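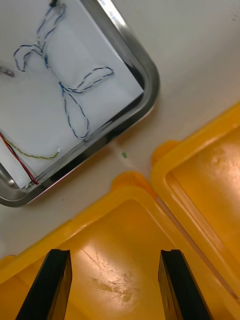
The Case for Short Wires

Old houses rarely fail at the panel. In the 27 rental units that electrician Nattawut Yensuk inspected for the Wannasri housing cooperative last year, most of the faults he logged were inside junction boxes, within a hand's width of a splice. The cable in the walls tested well. The connections did not.

Yensuk divides the faults into two groups. The first is mechanical: a conductor nicked by a dull stripper, which then breaks when the box is opened years later. The second is thermal. A loose splice has higher resistance than a tight one, so it heats under load and cools when the load is removed. Each cycle moves the metal slightly. The insulation nearest the splice turns brown and stiff, and a circuit that worked for decades starts to flicker when the dryer runs.

Length is a related problem. A conductor that leaves the box too short can't be re-terminated without pulling new cable. One that is too long gets folded hard against the back of the box, and the bend puts a steady side load on the connector. Yensuk trims to eight inches, strips with a gauged tool, and tugs every conductor separately before closing up.

Siriporn Khunthong, who manages repairs for the cooperative, had budgeted for full rewiring. After the inspection she paid for box-by-box work instead. The crew opened 719 boxes in 14 weeks. Tenants lost power for part of a day, and no plaster was removed except in two kitchens where a box had been buried behind tile.

The bench matters more than its cost suggests. Prapai Phuthong teaches the evening wiring course at Brondach and makes students prepare pigtails on a clear, pale surface before they touch a wall. Copper clippings show up against white. So does a strand that has been cut by accident, which on a dark bench goes unnoticed until it ends up inside a device.
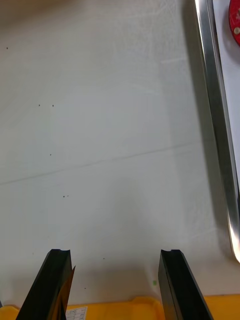

A pale work surface, lightly scuffed.

Phuthong grades the course on rework. Students splice a box, leave it under load through February, then open one another's work and measure the voltage drop across each joint. Most first attempts show at least one joint well above the rest. The usual cause is uneven stripping, with one conductor sitting deeper in the connector than its neighbor.

Yensuk has since started on a second set of buildings, older than the first and partly wired in aluminum. Those boxes need different connectors and a good deal more time, and Khunthong has not yet approved the budget.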